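Open Day at Trirnen: Frequently Asked Questions

Please read this page before you write to us. Most questions we received after the last open day are answered here.
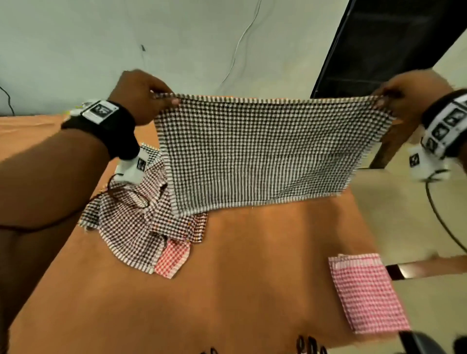
Towel folding at the demonstration table, with the wrist markers and wrist devices on.

General

What is Trirnen?

Trirnen is a small robotics workshop in Clovmont. We teach robot arms to handle cloth: towels, napkins, pillowcases and, with less success until now, fitted sheets. The arms learn from recordings of people who do the same job by hand. The workshop was started by Saeed Rashti and Nasrin Alipour, and today nine people work here.

When is the open day?

We hold it two times a year. The next one is in November, from 10 in the morning until 4 in the afternoon. The exact day is announced on the booking page as soon as the building confirms it to us. Please do not come on other days without an appointment, the door on the street side is locked.

What will I see?

The visit has three stations and takes 90 minutes. At the first station a member of the team folds checkered towels from a pile, wearing the wrist equipment, and you can follow the recording on a monitor. At the second station two robot arms fold the same kind of towel. The third station is a talk with questions, given by Shirin Asadi in the morning and by Arash Mousavi in the afternoon.

Will the robot fold everything correctly?

No. On a good day it folds most of the towels it is given, and sometimes it holds one corner and searches a long time for the other. We do not stop the demonstration when this happens. Visitors often tell us it was the most interesting part.

Registration

Do I need to register?

Yes. Groups have a maximum of 12 persons and start every half hour. You choose your start time on the booking page. If you come late by more than ten minutes we will try to put you in the next group, but we cannot promise it.

How much does it cost?

The visit is free.

I booked, but I did not receive an email. What should I do?

Look first in your spam folder. If there is nothing, write to the open day address with your name and your start time, and Esmaeil Rashti will send the confirmation again. Please do not book a second time, it takes a place from another person.

Can I bring a school class?

Yes, for students from 12 years. Classes come in the first two groups of the morning. A class with more than 12 students is divided in two, so we need two adults with it. Younger children are welcome with their parents in the ordinary groups.

The towel station

Why towels?

A towel has a simple shape when it is flat and almost no shape when it is in a pile. The difficult work is to go from the pile to the flat towel: to find two corners that belong to the same edge, lift them and let the cloth hang. After this the folding is quite easy. The checks also help our visitors - you can see very well if the cloth is pulled straight or twisted.

What are the black and white squares on the wrists?

They are printed markers. Each one has a different pattern, and the software uses them to calculate where the hand is and how it is turned.

Can I try it myself?

Yes, one or two persons from each group can try. You put on both wrist bands, we adjust them, and you fold three towels. The straps fit most adults. For small children they are too wide. Please take off your watch and bracelets and wear sleeves that you can push up to the elbow.

Is it uncomfortable?

The bands are not heavy, but you feel the cables during the first minutes. Our own team members take a pause after each hour of folding.

Will my recording be used to train the robot?

Only if you sign the form at the table. Without the form, your recording is deleted the same evening. With it, we keep the movement of your hands and the video of the table, and not your name.

How many recordings do you have?

At the end of the last open day we had 3624 complete towel recordings, and with the ones which visitors agreed to give us it became 3885. We count a recording only when the towel goes from the pile to the stack without interruption.

Practical questions

How do I find you?

We are on the ground floor of the Mohammadi building in Clovmont. Bus 604 stops in front of it. There is parking behind the building, but on open days it is full before 11.

Is the workshop accessible with a wheelchair?

Yes, there is no step at the entrance and the towel table can be reached from a wheelchair. Tell us when you book and we will keep the space free.

Can I take photos?

Photos are allowed at the first and second stations. Please switch off the flash near the arms, it disturbs the cameras. For filming with a tripod, ask us before.

Do you sell the folding system?

Not at the moment. We are testing it together with Umell, a laundry service in the next town. Questions about this can be put to Nasrin Alipour at the end of the visit, or by email.

My question is not here.

Write to the open day address. We answer usually in two working days, in the week before the open day it can be longer.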